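June 4, 2019

Gave up coffee again. I say again because I did the same in April and lasted 5 days, and I notice I was just as pompous about it in that entry as I'm about to be in this one.

It was the Almont leaflet that set me off. It came through the door with the Sturport local paper, and it promises that anyone who switches to their roasted barley will sleep like a child inside a week. Whose child? The ones upstairs are up before the bins. There's a line about 3,323 "satisfied sleepers" and no word on who asked them, or what the dissatisfied ones had to say. I read it twice, standing at the sink, drinking a coffee.

Still, I am tired, and I do wake at three, and it would be silly to rule the thing out only because the people selling it are annoying. So I bought a bag. 400 grams, and it cost more than the beans. Tasted of toast somebody had dropped in a pond. The second cup was better, or I'd stopped paying attention.

Walked down to Tristura at lunch to see whether tea would do instead. They've got a new board up about the water — filtered, rested, whatever resting is when you're water — and the pot is dearer than it was. It was a pot of tea. I've no complaint about it and no wish to go back for another.

Then the headache, from two o'clock on, right behind the left eye. Looked it up in the Zinchenko book, the fat one on sleep, 1,010 pages and the index no use at all. Zinchenko says caffeine headaches pass. Zinchenko also says most people who blame coffee for bad nights go to bed at a different hour every night of the week, and I shut the book at that point.

The trouble is I can't tell what any of it proves. If I sleep well tonight it may be the barley, or the walk, or having been cross all day. If I sleep badly, Almont will say I haven't given it the full week. Very handy for Almont.

Rain after tea. Didn't ring the dentist. Bed by ten, in theory.
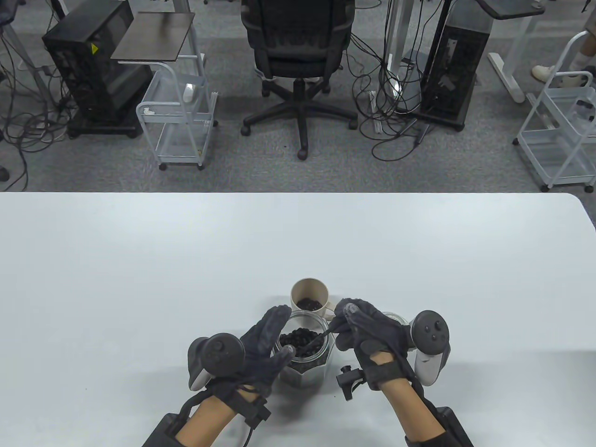
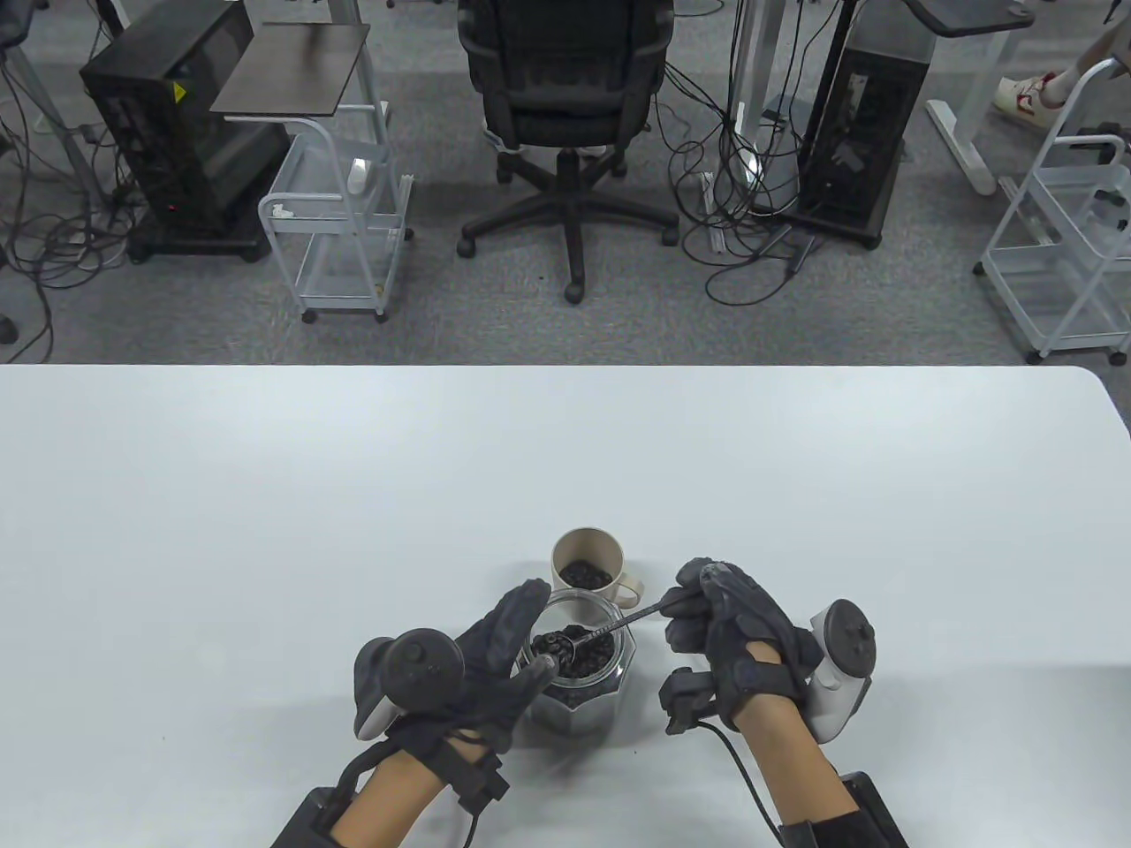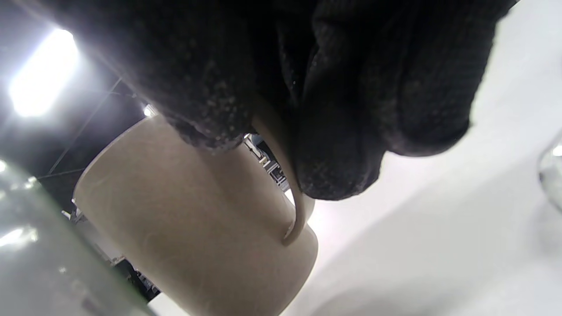
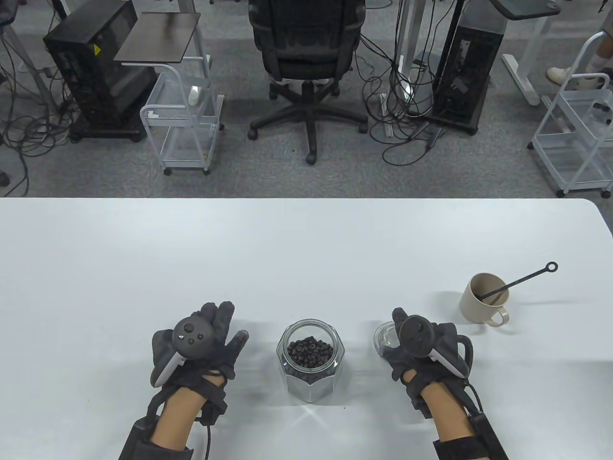

Jar on the table, and the beige mug (third one down).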